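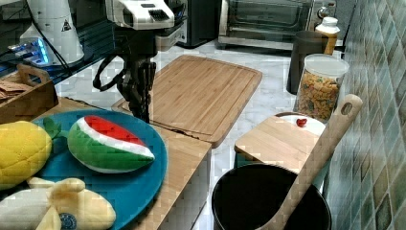
How to Clean and Oil a Cutting Board

A cutting board that gets used every day dries out faster than most people expect. The surface turns pale and fuzzy, it picks up onion smell, and after long enough it cracks along a glue line. Oiling fixes most of this. The work takes a few minutes, but the board has to sit overnight, so start after dinner.

What you need

Food-grade mineral oil
Coarse salt
Half a lemon
A 220 grit sanding sponge, if the board is rough
2 clean cotton rags

Don't use olive oil or sunflower oil. They go rancid in the wood and you will smell it.

Step 1. Wash the board

Use hot water, a little dish soap and a soft brush. Wash both faces even if you only cut on one. If your board has a juice groove, run the brush along it, then go back over the corners with a toothpick. Never soak a board, and keep it out of the dishwasher.

Step 2. Scrub with salt and lemon

Spread a handful of salt over the surface and rub it in with the cut side of the lemon. Leave it for ten minutes, scrape off the gray paste, and rinse.

Step 3. Let it dry

Stand the board on its edge so air reaches both sides. I give mine 4 hours at least. Oil won't go into damp wood. 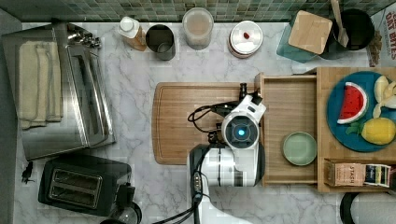 By Chantelle Oosthuizen
Updated in June

Step 4. Sand if you need to

Run your palm over the board. If it feels smooth, skip this. If it catches, sand lightly with the grain and wipe off the dust with a barely damp rag. Let it dry again for an hour. Bamboo has long fibers that can lift, so go easy and check often.

Step 5. Oil it

Pour a small pool of oil in the middle and spread it with a dry rag. Cover the top, the bottom and all the edges. End grain drinks more than the rest, so give it a second pass after 60 seconds or so of soaking in. The board should look wet all over when you finish.

Leave it overnight on a rack. In the morning wipe off whatever is still sitting on top. If it feels sticky, you used too much, and another wipe with a clean rag will take care of it.

How often

Once a month is fine for a board in daily use. To check, flick a few drops of water on it. If they bead up, wait. If they soak in and leave dark spots, get the oil out.

Marwan Yammine wrote in to ask about wax. A mix of beeswax and mineral oil holds up longer than oil alone, and it goes on the same way, after step 5. Warm the tin in a bowl of hot water first so it spreads.

Lay used rags flat to dry before you wash them or throw them out.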